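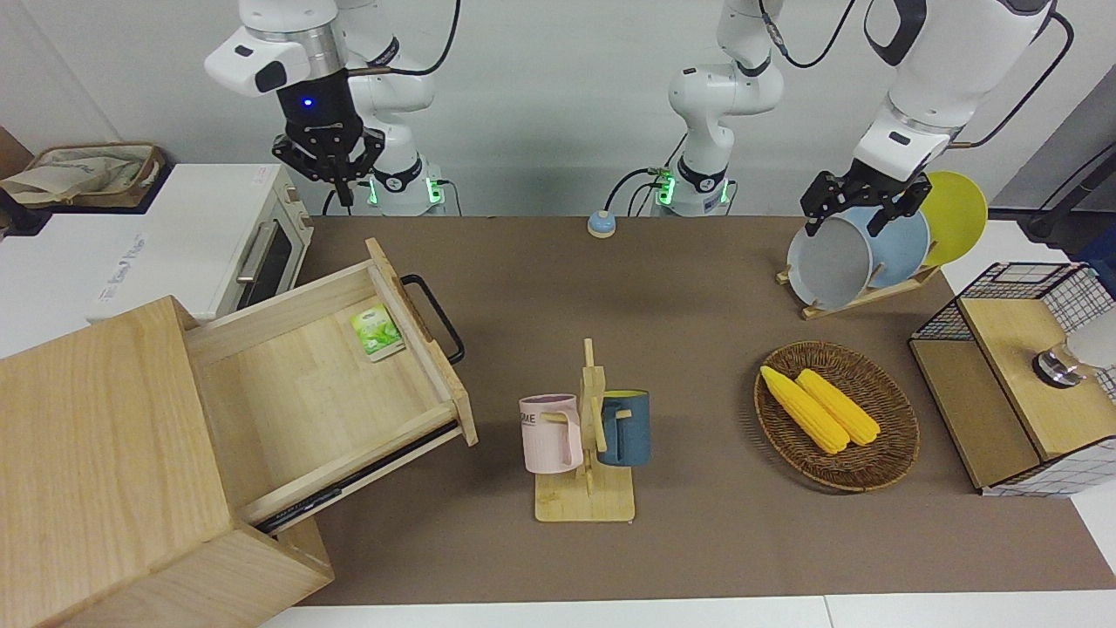

Ticket: Listening station 2 drops the second half of live recordings
Collection: Cherkaoui tour archive
Opened: 07/08/2022
Status: Resolved, one item left open
Priority: Normal

Summary

Visitors at listening station 2 in the Cherkaoui exhibit pick a concert, hear the first set just fine, and then get silence where the second set should start. The player still shows the track moving. Station 1 plays the same shows all the way through. Both stations run the Ona kiosk player and pull audio from the Cilance server in the back office.

First off, what a collection to be troubleshooting! I have now heard the opening of the February theater show more times than I can count and I'm still not tired of it.

What I tried first

Swapped the headphones between stations. No change, silence stays with station 2.

Restarted the kiosk. It came up clean, played the first set, went quiet at the break between sets again. Same spot in every show I tested.

Checked the volume leveling option, which I suspected because the crowd noise between sets is so much quieter than the music. Turned it off, restarted, same result. Turned it back on.

Played the files straight from the Cilance server on my own laptop. Perfect from first note to last, including the encore with the horn section (if you haven't heard this one, please go listen to it, the trumpet solo is wonderful). So the transfers are good and nobody needs to pull the tapes again.

Update 1

Got a lead! Each show is stored as 2 files, one per set, and the player is supposed to join them using a playlist. Station 1 has the current playlists. Station 2 still had an older batch from before the recordings were renamed, so it was asking for second-set files under names that don't exist anymore. The Ona player doesn't put up an error when a file is missing. It just keeps the clock running for the length written in the playlist, so it looks like it's playing.

Log lines from station 2, all alike:

playlist loaded
set 1 open ok
set 1 end
set 2 not found, skipping audio
playlist end

The log was there the whole time, under Maintenance, then History, then Playback. It's switched to "short" by default and the "not found" line only shows up in "full." Worth changing on every kiosk we have.

Update 2

Copied the playlist folder from station 1 to station 2. Half the shows worked right away - very exciting - and the rest went back to silence after the nightly sync. The sync job was set to treat station 2 as the master copy, so it kept putting the old playlists back.

Fix, in order

1. On the Cilance server, open Sync Jobs and pause the kiosk job.

2. Set the source to "server" for both stations. Station 2 was set to "local."

3. Delete the playlist folder on station 2. Leave the artwork folder alone, as the tour posters and the handwritten set lists live there and take ages to copy over.

4. Run a full rebuild of the index from the server. Mine listed 1,809 tracks at the end, and the catalog has the same number, so nothing got left behind.

5. Restart the kiosk and wait for the home screen with the tour map.

6. Resume the sync job and let it run once by hand before you trust it overnight.

Testing

Played the last 30 seconds of set one and the start of set two for every show on station 2. All of them carry over now, with the applause running right through the break the way it does on the tapes. I left the kiosk running through the nightly sync and checked again the next morning. Still good.

I also sat down and played one full concert start to finish on station 2, which I'd like to claim was strictly for testing. The ballad medley near the end of set two sounds gorgeous on those headphones, and it makes me so happy that visitors can get to it again.

Still open

The Butitz radio session shows the wrong cover picture on both stations. It's using the poster from the theater show. The audio is right and the title is right, so I think the artwork tag was copied over when the session was added to the catalog. I don't have edit rights on catalog records, so I've passed it to the catalog queue as a separate request and linked it to this ticket.

Also sent a feature request to Ona asking for a message on screen when a file can't be found. Their auto reply says it has been logged. Will add the request number once I get one.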